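LULIRACH HOUSEWARES TRADE NEWSLETTER
Materials and Care
November 4, 2019

Wooden utensils in shared kitchens: moisture, finish and replacement

Questions about wooden tableware made up the largest share of reader mail this quarter, most of it from people who run shared kitchens in offices and small residences. The same problems come up repeatedly: fuzzy surfaces, warping, dark spots at the tips, and a smell that stays after washing. All four are moisture problems.

Wood takes up and gives off water until it balances with the air around it. A thin utensil does this quickly. A spoon or chopstick left in a full sink absorbs water at the end grain much faster than through the sides, so the ends swell first. When it dries, the ends shrink first as well. Repeated cycles open small checks that run along the grain, and food residue collects in them. A finish slows the exchange but does not stop it. 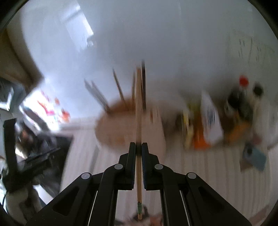
Finishes fall into two groups. Film finishes, such as lacquer and polyurethane, sit on the surface. They resist staining well until the film is broken, after which water gets underneath and the coating lifts in flakes. Penetrating finishes, such as mineral oil or cured tung oil, leave no film to chip but need renewal. For utensils that touch the mouth, use only a product that its maker lists as safe for food contact once cured, and respect the full cure time. Dry to the touch is not the same as cured.

The Sollstead site began logging its wooden stock in June. The log covers 911 pieces across spoons, spatulas, chopsticks and small boards. Of these, 34 were pulled in the first inspection, mostly for checks at the ends or a lifting finish. Staff there had been running part of the stock through the dishwasher and washing the rest by hand, but the two groups were not kept apart, so the log cannot say which method did the damage. Separate bins are now in use. We expect to print a comparison when there is enough data to support one.

Drying position matters more than most kitchens assume. A closed cup or a deep jar holds water at the bottom, where the end grain sits in it. An open rack with drain holes is better. Drawers should be filled only after the pieces are fully dry, and drawer liners should be lifted and wiped under at regular intervals. Cork and felt liners hold moisture and are not suitable for this use.

Decorated pieces need separate handling. Paint, foil and printed wraps expand at a different rate from the wood beneath them, and the boundary between wrap and bare wood is usually where failure starts. Keep these out of the dishwasher, do not soak them, and do not sand across the boundary.
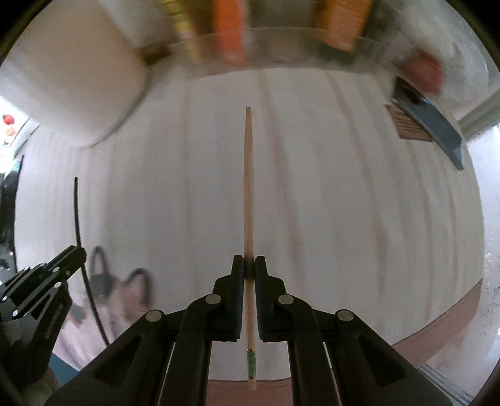

Inspection and sanding

Inspect under a strong light placed low and to one side. Raking light shows raised grain and checks that overhead light hides. Run a piece of nylon stocking along the length; it will snag on any splinter.

Raised grain on an unfinished or oiled piece can be repaired. Wet the surface lightly, let it dry overnight, then sand with the grain using 320 grit. Wipe off the dust and apply oil thinly. Leave it for 20 minutes and remove all the excess. Two thin coats are better than one heavy coat, which tends to stay sticky.

Discard any piece with a check deep enough to catch a fingernail, with mold below the surface, or with a film finish that is flaking anywhere near the eating end. Sanding off a failed lacquer by hand is rarely worth the labor on a low-cost item. Chopsticks should be sorted into pairs again after every cull, by length first and then by weight. Where the remaining singles do not match, mixed lots can be kept for cooking and serving. 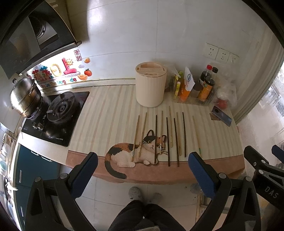 Light and dark chopsticks on a striped mat.

Supply notes

Akl has changed the minimum order for unfinished beech spoons to 900 pieces. Smaller buyers may want to combine orders, and the form for doing so is on the members' page. Morkent has moved its oiled range to a lead time of roughly 3 weeks. Lacquered stock is unchanged.

Readers who keep their own replacement logs are invited to send them in. Please record the wood species if known, the finish, the washing method and the reason for removal. Logs without a washing method can be accepted but will be tabulated separately.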